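Projet Tutarano : quel budget pour un second poste de ramassage du linge ?
Rapport de projet étudiant, version remise le 28/04/2024 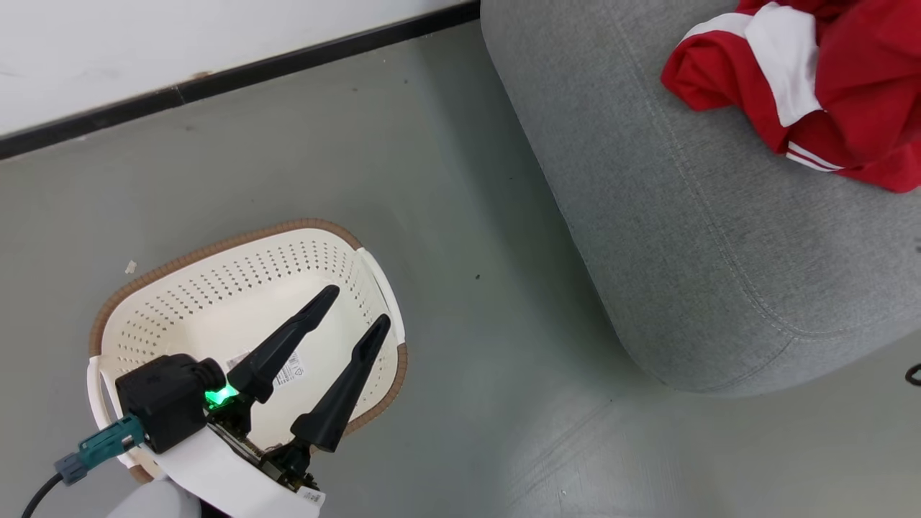 1. D'où nous partons

Quand nous avons repris le projet, nous pensions passer le semestre à programmer, et nous en avons consacré une bonne moitié à lire des devis (ce que nous ne regrettons pas du tout !). Le poste actuel tient en peu de choses : un bras, une pince à deux doigts noirs, un panier à linge blanc ajouré posé à même le sol et, à côté, un pouf gris sur lequel nous laissons les vêtements à ranger, par exemple une veste rouge à bandes blanches. Notre encadrement nous a demandé de chiffrer un second poste pour la rentrée, avec une enveloppe de 483 euros hors bras, celui-ci étant prêté par le département.

2. Ce qu'il faut acheter

Nous avons consulté deux fournisseurs, Bredero et Pascombe, et nous les remercions au passage pour leur patience, car nos premières demandes étaient assez confuses. Pour la pince complète, moteur compris, Bredero propose 137 euros et Pascombe 132. L'écart est mince, mais Bredero livre les doigts déjà montés et vend les connecteurs à l'unité, et pour des débutants comme nous cela compte beaucoup. Nous retenons donc Bredero.

Pince complète (Bredero) : 137 euros
Caméra et support (Boutros) : 132 euros
Alimentation, câbles et connecteurs : 83 euros
Panier et pouf : 64 euros
Total : 416 euros

Il reste 67 euros, que nous proposons de garder pour une paire de doigts de rechange et un peu de visserie. Le panier nous a valu de longues discussions : un modèle moins cher existe, mais sans bordure tressée, et nous tenions à conserver le même sur les deux postes afin de pouvoir comparer les essais.

3. Calendrier et points à surveiller

Bredero annonce 12 jours ouvrés de délai. En passant commande avant l'été, nous pourrions monter le poste en août, période où la salle est calme et où l'on peut étaler les pièces par terre sans gêner les autres groupes. Boutros n'a pas encore confirmé ses frais de port, et le montant indiqué plus haut ne les comprend pas ; s'ils dépassaient la réserve, nous renoncerions d'abord aux doigts de rechange.

Nous aimerions aussi que le bon de commande précise la longueur du câble de la pince, détail que nous avions oublié dans la première demande et qui nous a coûté un échange de courriels supplémentaire. Les devis complets sont joints en annexe, dans l'ordre du tableau.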